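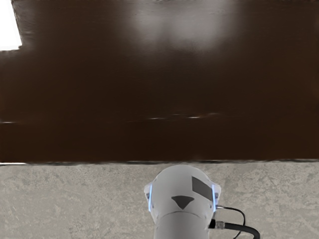

Simulated arm at the edge of the brown table, Sernulov scene set

Progress report: review of the Sernulov simulation kit
By the Emex evaluation team
Monday, October 26, 2026
4 comments | 20 shares

We are well into the review now and there is a lot to like! The Sernulov kit loaded cleanly on both of our workstations, and the setup we had set aside a week for took two days. That left extra time for the part you asked us to look at hardest – whether a small lab could use the scenes for pick-and-place work without building everything from scratch.

So far we have logged 1,645 simulated episodes. Most of them use the tabletop scene with a bowl and one piece of fruit, and the instruction is always some version of "put the pear in the bowl." It sounds simple, but it shows up weak spots quickly. A pear is wide at one end and narrow at the other, so a grasp planned for a ball or a box doesn't carry over very well. 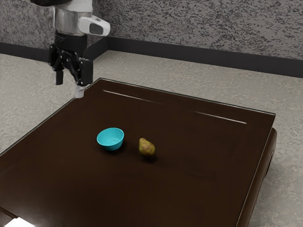
We moved the starting positions around between episodes, keeping the arm clear of both objects at the start so that the approach had to be planned every time. The kit handles this with one short settings file, and our newest team member was making her own layouts by the second afternoon. We were really pleased with that.

The surfaces are better than we expected too. The dark tabletop has a gloss to it and picks up pale reflections, which gives a vision model something to deal with besides flat color. We ran 213 episodes with the lighting changed and have not finished going through them. Early on, the bright patches seem to bother the Venter baseline more than the Ata one. Please treat that as a first impression.

Two things still need work. Contact between the fingers and curved objects can be jumpy at the default time step – a smaller step fixes it but runs slower. And the manual skips over camera placement almost completely, so we wrote our own notes and will share them with the final report.

Spending is on plan. In November we will run a last block of 100 episodes with new objects, then write up the comparison. We would like to keep the second workstation until that is done.

Recent reports
Choosing a baseline: Venter and Ata
Sernulov kit: install notes
Emex review plan and budget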